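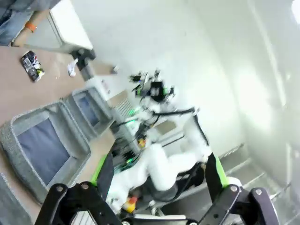 Page last changed: 26/06/2023

Long day on the grasp planner, and a good one, so let me get it down while I still remember which branch is which. We moved the wrist view over to the new Rirnen segmentation build and gave it the sorting table with the gray bins, the crushed can and the little crumpled ball of paper. I love that can. Its outline is dreadful to fit, and the old build used to split it into two objects whenever the wrist was tilted, which for us is nearly always!

Settings, for whoever picks this up next: planner timeout 595 ms, 100 candidate grasps per object, keep the best 5 after the collision check. Anything scoring under 68 gets thrown out before the arm is asked to move. (Nandini Kandasamy thinks that is too strict for paper, and I'm coming round to her side.)

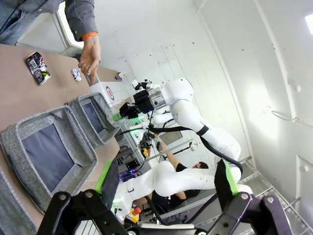
Notebook page 68

The pointing cue is still the part I fuss over most. With a fingertip right over the paper and the can lying next to it, the target picker has very little room to choose wrongly, and I would like it to ask when the two scores are close. Nandini has a patch for that in the Cirner repo, not merged yet.

Also, the white arm needs a proper self-filter entry, cable included, before we trust the collision map on that side. I'll start with the upper links and leave the strap for August.

To do: rerun the logs with the threshold lowered for paper only, and send Covidum the timing plots.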